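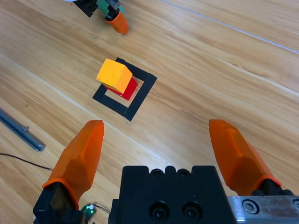 Gelber Würfel auf rotem, dazu das schwarze Klebeband: Blick vom Handgelenk eines der beiden Arme.

Yufang Lü hat wenig Zeit. Zwanzig Minuten, sagt sie, dann muss sie wieder an die Griffe. Seit Juni bringt sie bei Clarnudeo Robotern das Stapeln bei, per Fernsteuerung, Vorführung für Vorführung. 1.089 Durchläufe sind gespeichert. Verwendbar? »Weniger. Ich lösche viel.«

Was sie löscht: Zögern vor allem. »Wenn ich über dem Würfel hängen bleibe und überlege, lernt der Arm das Überlegen mit. Der bleibt dann später auch hängen.« Also lieber zügig, lieber ein bisschen schief. Eine verdrehte Ecke stört sie nicht, der obere Würfel muss nur liegen bleiben.

Am Anfang hat sie die Arme noch direkt mit der Hand geführt. Ging auch, war aber anstrengend, und die eigenen Finger waren ständig in der Kamera. Jetzt sitzt sie daneben und bewegt zwei kleinere Steuerarme, die großen machen es nach. »Man spürt nichts. Kein Widerstand, garnichts. Das Zudrücken musste ich nach Augenmaß lernen.« Eine Woche hat das gedauert.

Und das Quadrat aus Klebeband? Zielfläche. Kollege Chunhua Bai wollte zuerst, dass der Stapel immer genau in der Mitte steht. Darüber gab es Streit. Lü stellt ihn mal hierhin, mal dorthin, auch an den Rand. »Sonst kann er am Ende genau eine Stelle.«

Eine Vorführung dauert bis zu 21 Sekunden. Nach 49 Stück ist Pause, ihre eigene Regel. Danach werden die Bewegungen schlampig, das sieht man in den Kurven sofort.

Ob der Roboter es inzwischen alleine schafft? Kurzes Schulterzucken. Mit zwei Würfeln meistens ja. Beim Übergeben von einem Arm zum anderen noch nicht, da greift der zweite oft zu früh zu. Hier brauche es einfach mehr Beispiele, auch misslungene Griffe mit Korrektur. »Die Korektur ist das Wertvolle. Danebengreifen, zurück, nochmal.«

Dann ruft Bai von nebenan, die Aufnahme ist bereit. Lü steht schon.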